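Notes on getting a reliable set from low-pectin fruit, mostly strawberry and late peach. Long thread. I have been making small-batch preserves for long enough to have a notebook with 2,301 numbered batches in it, and the failures in there are more useful than the good ones.

Set depends on pectin, acid, sugar and water. Everything people argue over (copper pans, stirring direction, the full moon) matters far less than getting those into range.

Strawberries are low in pectin and only middling in acid. Peaches are worse on acid once they are fully ripe. If you boil either one with sugar and nothing else, you can get a set, but you will cook it so long that the fruit goes brown and tastes like caramel.

So you add pectin. You can buy it or make it. I make it from underripe apples in late summer and freeze it in one-cup tubs. I buy it the rest of the year.

Apple stock: quarter the apples, cores and skins included, cover with water, simmer until they collapse. Hang in a cloth overnight. Don't squeeze the bag if you care about clarity. For strawberry jam I don't care and I squeeze it.

Reduce the stock by half before you freeze it. Unreduced stock adds too much water to the pan and you end up boiling it off later at the cost of the fruit.

Testing the stock: one spoonful in a small glass, add a spoonful of rubbing alcohol, swirl, wait a minute. One solid clump you can lift with a fork means plenty of pectin. Several soft lumps means moderate. Stringy bits means reduce further and test again. Throw the test away. It is poisonous. Do not taste it and do not put the fork back in the pan.

Commercial pectin comes in two main kinds, and they do not swap. High-methoxyl needs lots of sugar and acid. Low-methoxyl sets with calcium and will work with little sugar. If your recipe was written for one and you used the other, that explains the syrup.

High-methoxyl is also sold as rapid set and slow set. Rapid is better for whole-fruit jam, since it grabs the pieces before they float. Slow is better for clear jelly, as it gives bubbles time to rise out.

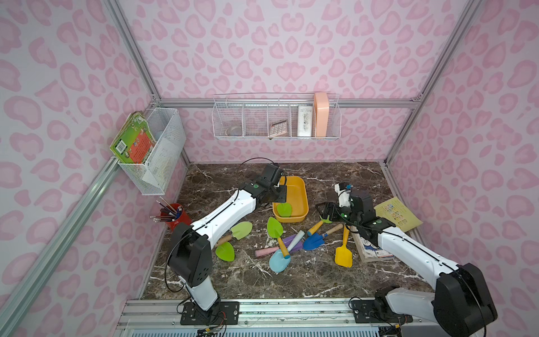 Acid next. You want the finished jam near pH 3.1 for a high-methoxyl set. Above 3.5 or so it gets weak no matter how long you boil. Well below 2.8 it can weep, meaning liquid collects on top of the gel in the jar.

Bottled lemon juice is more consistent than fresh. Fresh tastes better. For anything going on a shelf I use bottled, and if I want the flavor I add zest.

White-fleshed peaches are a separate problem. Many are low enough in acid to be a safety question as well as a texture one. Use a tested recipe written for them, or freeze the jam.

Sugar. The target at the end of the boil is 65 percent soluble solids, read on a refractometer. Mine is a cheap handheld one. Let the sample cool on the glass before you read it - a hot drop reads wrong.

No refractometer: use a thermometer. Jam sets at 8 degrees F above the boiling point of water in your kitchen on that day. At sea level that means 220 F. I am well above sea level, so 220 for me is closer to toffee. Boil a pan of plain water first and write down the number.

No thermometer: cold plate. Put a saucer in the freezer before you start. Drop a teaspoon of jam on it, return it to the freezer for a minute, push with a finger. Wrinkles, done. Turn the burner off while you test, or the pan keeps cooking and you are testing something that no longer exists.

Warm sugar dissolves faster than cold sugar. It makes a small difference in a small pan. I stopped bothering.

Do not double the batch. The time to reach setting point goes up a lot, because surface area does not keep pace with volume. Long boiling in acid breaks pectin down. Two pans side by side will beat one big one every time.

Pan shape matters more than pan material. Wide and shallow. I use a Cordeiro pan, stainless, heavy base. It was not cheap and a wide skillet does nearly the same job.

Maceration: I leave cut strawberries in their sugar overnight in the refrigerator. The sugar pulls out water, the berries firm up, and the pieces hold their shape in the boil. Crescencio Magaña, who taught the evening class at Ginbridge where I learned most of this, did it for two nights. I could not taste the difference between one night and two.

He also had us run the same strawberry recipe four times, changing only the acid. The first jar poured. The last one cut with a knife. I still recommend doing this once if you have the fruit to spare.

Floating fruit: let the pan stand 5 minutes off the heat after you reach the set, then stir gently, then fill. The jam thickens slightly and holds the pieces in place. Don't let it stand much longer or you will trap air when you ladle.

Foam: skim at the end, once. Skimming all the way through wastes jam. A small dab of butter knocks foam down, but it can leave a faint cloudiness in jelly. In jam you will never see it.

Headspace is 1/4 inch for jams and jellies. Wipe the rims with a damp cloth. Fingertip tight on the bands. Process in boiling water for the time in your tested recipe, and add time for altitude.

Failed set: wait before you do anything. Some batches take a day, and a few take most of two weeks. Opening the jars on the first evening and reboiling is how you get rubber.

If it is still loose after that, remake it 4 cups at a time with extra pectin and lemon juice, following the directions for the brand you have. New lids. Or label it syrup and put it on pancakes.

Stiff set: too much pectin or too far past temperature. You can loosen it with a little hot water as you use it. There is no good way to fix it in the jar.

Crystals: usually undissolved sugar on the pan wall. Brush the sides down with a wet pastry brush before the full boil. In grape jelly the crystals are tartrate, and the fix there is to chill the juice overnight and pour it off the sediment.

Varieties, as I was asked on Wednesday. For strawberry I like Dereck, a small dark berry a grower near me sells in June. For peach, Drerkham, picked slightly firm. Both are local names and you may not find them. Buy whatever smells right, and make a quarter of it underripe for the pectin.

Next thread will be marmalade, where the pectin is already in the pith and seeds and most of the work is slicing.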